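Speaker notes – "Folding cartons for dry snacks: board, flaps, print"
Drernstead packaging day, Thursday, afternoon session. Slot is short, questions at the end. Clicker is on the lectern, spare batteries in my bag.

## Opening

- Thank Ingeborg Danzer for the invitation and for the compression data used in the middle section.
- Scope: folding cartons for bars, bites and nuts. Retail packs only. Corrugated shippers come in where they affect the carton. No pouches, no tubs.
- State the claim early. Most carton complaints get filed under "print" or "transit." In our returns at Udus, the larger share traced back to scoring and glue.
- Ask who in the room buys board and who buys finished cartons. If it is mostly the second group, go quickly through grain direction.

## Where the carton has to work

- A carton gets specified on a flat proof and then spends its life on a shelf, often at an angle, often behind another carton.
- Three conditions to name: stacked, faced up and leaning. Leaning is the one missing from most specs. A leaning carton loads one vertical edge, and the panel next to it bows.
- Perforated uprights let the store change shelf spacing whenever it likes. Do not design to a fixed gap above the pack.
- Lighting at shelf level is usually poor toward the back. Check the contrast of the flavor name there, with the pack pushed all the way in.

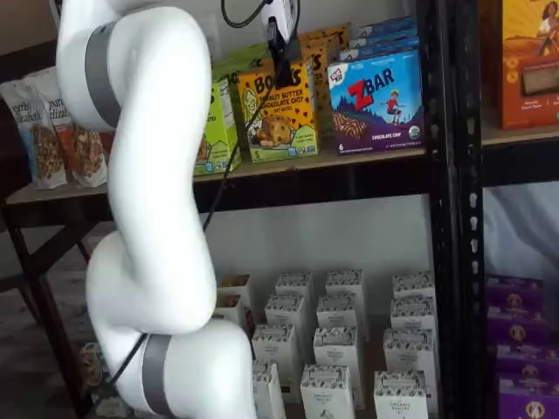
## Board and grain

- Grain runs across the main score lines on a standing carton. Repeat this. It gets reversed when a printer is trying to save a sheet.
- Recycled-back board folds well but takes up moisture faster. If the filling line is in a damp building, condition the blanks in that building before running them.
- Adeleke trial: 4000 blanks, same die, two boards. The lighter board ran cleanly on the day and then cracked at the top score after storage. We would have passed it on the day. Give the room time to look at the table on the slide.
- Cracked scores show more on dark solid ink than on white. If the marketing side wants a full flood of color, the scoring has to be better than it would be for a white pack.

## White packs, line art

- Short section, but it always draws questions.
- Uncoated-look white with black line work is cheap in ink and forgiving on registration. Scuffing is the weak point. Small boxes rub against each other in the shipper, and black transfers to the white of the next one.
- An aqueous coating fixes most of it. Ask for the rub test result on the actual artwork. A test strip has far less solid black than a busy drawing does.
- Photographs of the food are a separate problem. Brown foods go muddy on board with a gray back. Proof on the production stock.

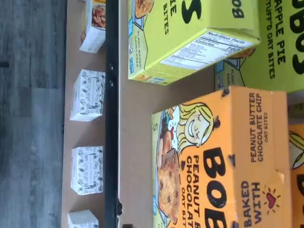
*Small white boxes in a row, black line drawings on white.*

## Tear strips and flaps

- Main technical section. Slow down.
- Define terms: a perforation is a line of cuts, a zipper is two lines meant to come away as a strip, a tuck flap opens and closes again. People in the room will use all three loosely.
- Nick size matters more than cut length. With nicks too large, the panel delaminates before the strip releases. With nicks too small, the carton opens in the shipper.
- Do not run a perforation through the flavor name or the date code. We did this at Udus with a seasonal item launched in December and had to overlabel the lot.
- Creasing along the perforated panel is normal once the pack has been handled. Creasing before filling is a fault – ask for it to be logged separately.
- Glue: keep the bead back from the perforation. Hot melt that wicks into the cuts locks the strip. Oluwaseun Babalola's team found 17 locked strips in a single case this way. The nozzle had drifted by a very small amount. 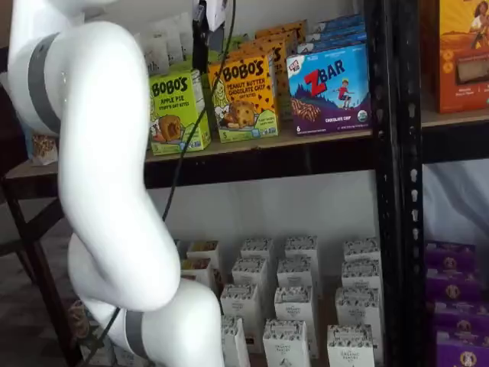

- Pull-test at the temperature of the store, with the pack filled. An empty carton flexes and gives a flattering number.
- Six packs per case from each pallet is the minimum I would accept for the pull test. Plustudport uses more, and their reject data is the cleanest I have been shown.
- If the pack has to close again after opening, test the tuck after repeated openings. The first closure tells you very little.

## Type on the panel

- Heavy capitals hold up at shelf distance. Light capitals set next to them drop out first, and they often carry the product type, so the shopper gets the flavor and has to guess the food.
- Long flavor names: stack in two lines before condensing the letters. Condensed heavy type fills in on recycled board.
- Choose one reading direction per panel. Packs get put down on whatever side is handy. A panel read along its length is fine if all of the copy turns with it.

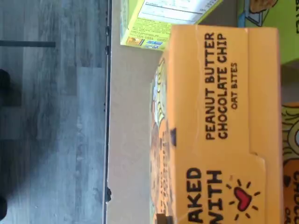
- Keep claims and small hand-drawn symbols away from the glue seam and the notch. Fine radiating lines are the first thing lost when the knife is out of position.
- Spot colors: ask for a drawdown on the production board. Oranges shift toward brown on a gray back, and the shift gets worse under varnish.
- Date code goes on an unvarnished window. Mark the window on the die line so it survives the next artwork revision.

## If time is short

- Drop the spot color bullet and the grain recap. Keep the Adeleke table and the glue bead.

## Likely questions

- "Can we go lighter on board?" Almost always yes for the panel, often no for the score. Refer back to the Adeleke table.
- "Window or no window?" Out of scope. Film patches change the glue pattern and the recycling route. Offer to talk afterward.
- "Who pays for the second die?" Depends on the contract. Suggest writing the nick spec into the purchase order.
- Die line file and pull-test sheet go to Ingeborg for the attendee folder.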